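Hlongwane Hall Robotics Club: Two-Arm Project Gallery

Posted Fri 26 January by Anel Buthelezi

I was asked to put up a gallery page for the two-arm project, and I said I would do it if I could write the captions myself. Most club galleries I have looked at read like a brochure. Everyone is inspired, every robot is a breakthrough, and you can't find out what the thing was supposed to do. I have been in this club for four semesters and have seen a few breakthroughs end up in the parts bin.

The project is called Brivden. Two arms on one rail learn small handling jobs from recordings of people doing them by remote control. One student drives, another resets the pieces, and when there are enough recordings we train on them and see what comes out. Vitória Bragança leads it. She is more hopeful than I am, and she has read this page and let most of it stand.

Our earlier project, Predum, used one arm and a block sorting job. It looked great on open day. Then somebody moved the lamp and it started reaching for a spot well to the left of every block. I bring that up at meetings more than people would like. A second arm gives you twice the joints to calibrate and a new way to fail, with the two arms running into each other. I voted against it in December and lost.

The handover work, with a small yellow object held between the grippers. 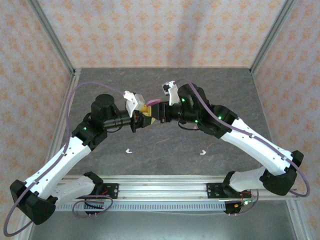
We collected 548 recordings before the winter break. That sounds like a lot until you sit down and watch them. Vitória and I threw out 29 right away where the driver had plainly given up halfway, and I would have thrown out more. Drivers also have habits. One of ours always comes in high and drops straight down, another creeps along sideways, and the trained version does a nervous mix of the two. Whether you call that learning depends on how badly you need something to show at the end of the semester.

My other complaint is about scoring. For a while a run counted as good if the piece ended up in the other gripper at all, no matter how many tries it took. We now write down every grab, including the bad ones, and the numbers on the whiteboard got a lot less pretty the same week. I think that was the best thing we did all fall. The Jeselach team across the hall still uses the old way of scoring, and we have had words about it.

Grip practice: a pink, foam-like cylinder clamped between two yellow lattice pads, with the other arm's fingers open close by. 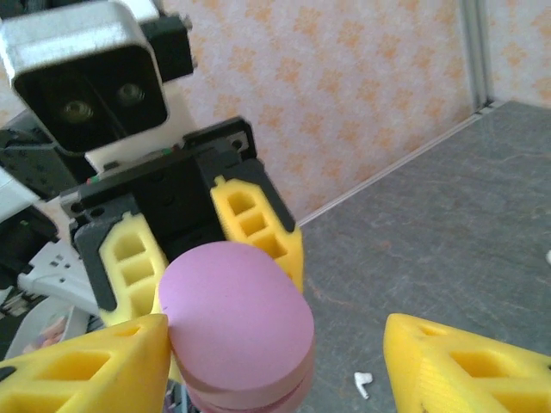
Why use two arms when one arm can already pick things up?

Some jobs need a piece held steady while something else is done to it, and one arm has to put the piece down first. Passing a part across is the simplest version of that, so we started there. I still think a cheap clamp would beat the second arm on plenty of jobs, and I would like to see the club test that before it writes another proposal.

What we plan to do next

Vitória wants longer tasks with several steps in a row. I want the short ones to work on a day when the lights are different and someone new is running the session. We settled on six more sessions on the short tasks, with drivers swapping places partway through each one, and a test at the end on pieces that were never in the recordings. If the score holds up, I'll say so on this page in the same size type.

Joining

You don't need to know how to program. We are short of people who will sit through old recordings and mark where a grab starts and ends. It is dull work and I won't dress it up, though you do learn to spot a bad grab early. First-year students are welcome. Come by the Hlongwane Hall workshop during open hours and ask for either of us. If you want to hear why it will all work out, ask for Vitória.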